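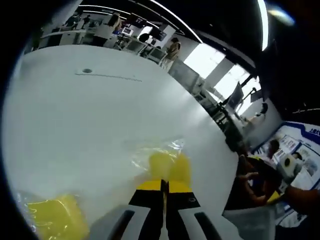

Forums > Manipulation > Teaching by demonstration > Clear film over yellow items, handheld grippers

Filed under: data collection, grippers, packaging

stideo_ben
We are recording pick demos with handheld grippers, yellow items in clear plastic wrap, white table. 473 demos so far. The policy trained on the first 100 closes on the loose end of the wrapper and lifts by that. I want it to close on the body. Do I filter the demos or record new ones?

Esther Obura
Record new ones. Check how your operators approach first. If half of them pinch the film because it is easier by hand, the policy has learned what you showed it.

stideo_ben
Checked 40. Six are film grasps. The rest close on the body, but the approach angle is all over the place. Two items on the table at a time, moved between takes. 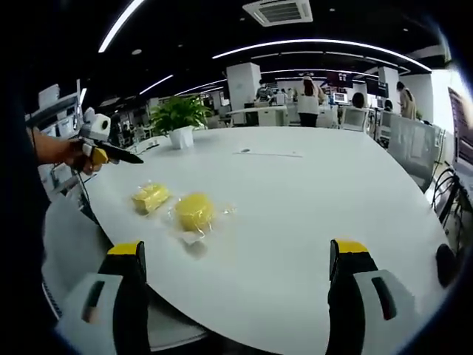 Lieven Dierckx
I disagree with re-recording. Drop the six, check the remaining 433 the same way, retrain. Also look at your finger width signal. On our Bultar units in Cáceres it lagged the video, so every close looked early.

Esther Obura
Filtering won't fix the angles. Write down one approach and make everyone use it.

Lieven Dierckx
One approach gives you a policy that fails when the item is rotated. We did that in January and threw the set away.

stideo_ben
Lag is 6 frames on the left gripper, none on the right. Correcting that before anything else. After that I will split the set by approach angle and train on each part.

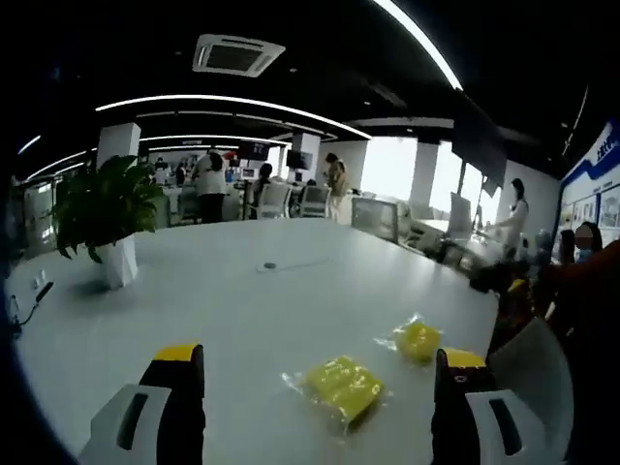
Same operators for both parts, same wrappers. Results go in this thread.

Comments (2)

mkr: Would teleop on the arm avoid the lag?

Esard_user: No, ours was worse.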